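Keeping a Belt-Driven Slide in Working Order: Project Report

Flinley Technical College, second-year workshop project
30 January 2021

1. Background

The workshop at Flinley has a linear slide that students use for positioning exercises. A carriage is moved by a motor through a toothed belt. The slide was built by an earlier class and passed down with no written record apart from a wiring sketch. It is known in the workshop as the Rasudari slide, after the class project it was made for.

By October the slide was giving uneven results. Students who asked for the same move several times in a row got different stopping points. Our group was given the task of finding out why, and of writing a maintenance routine that the next class could follow without help.

2. What we wanted to know

We started with three questions. Does the carriage return to the same place after many moves? Does dust on the beam make any difference? Is the tape along the beam a problem or can it stay?

The last question came up because the tape had been put on in layers by different people. Part of the group wanted to strip it all off on the first day. We decided to leave it alone until we had a set of starting measurements, so that we would know which change had caused which result.

3. Condition of the slide

We wrote down the condition of each part before touching it. The beam is black and has scuffs in places. Small white and tan flecks had collected along one edge. The black tape over the middle of the beam was torn and partly peeled, and it had split along the groove that runs lengthwise. The white teeth run along the opposite edge from the worst of the dust, up to the motor assembly at the end.

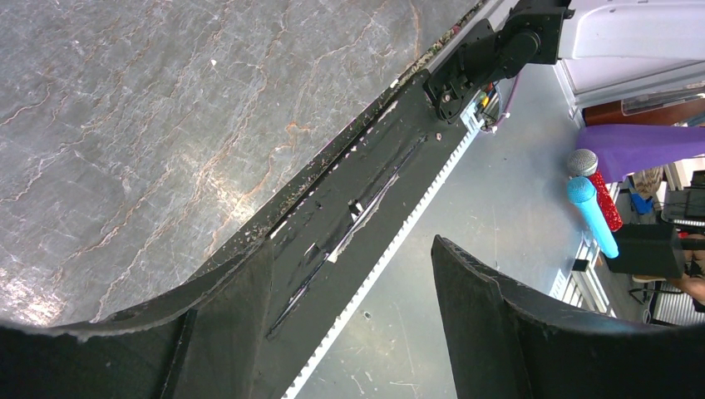 The wiring was the part we were most careful with. The wires and the light gray connector sit close to the motor bracket, and we did not want to pull on them while cleaning. We agreed that any work near the bracket would be done with the power off and the supply unplugged at the bench - switching off at the controller was not enough for our purposes.

The slide rests on a gray stone-patterned tabletop. The surface is easy to wipe, but small specks are hard to find on it because of the veining. We added the tabletop to the cleaning routine for this reason.

4. Method

For the repeat test we ran the carriage out and back 200 times and measured the stopping point with a dial gauge at the start and at the end. We did this before cleaning, after cleaning, and after replacing the tape. The counter on the controller read 2651 when we began, and we noted it in the log so that later groups can tell how much use the slide has had.

Cleaning was done with a soft dry brush, working away from the motor. We then wiped the beam with a lint-free cloth. No spray or oil was used near the belt.

For the tape we lifted the loose ends by hand and used a plastic scraper on the rest. The glue that stayed behind took longer than the tape itself. New tape was laid in one piece on each side of the groove, with the groove left open.

5. Results

Before cleaning, the stopping point moved noticeably between the start and the end of the run. After cleaning it moved less. After the tape was replaced we could not measure any further change, and we repeated that run to be sure.

We think the dust was the main cause. We cannot rule out the belt tension, which we checked by hand only. The workshop does not own a tension gauge, and the one we asked to borrow from the Tapia lab was in use.

6. Maintenance routine

Brush the beam and wipe the tabletop every 100 runs.
Check the tape for lifted ends at the same time.
Look at the belt teeth along the full length.
Check that the connector is seated, with the power unplugged.
Write the counter reading in the log.

7. Remaining work

The wiring sketch should be redrawn. The old one does not give wire colors, and we had to trace each wire by eye. A cover for the beam was discussed, and a drawing was started in Wodia, the drawing program used in our course, but it was not finished in time. The file is in the project folder with the measurements.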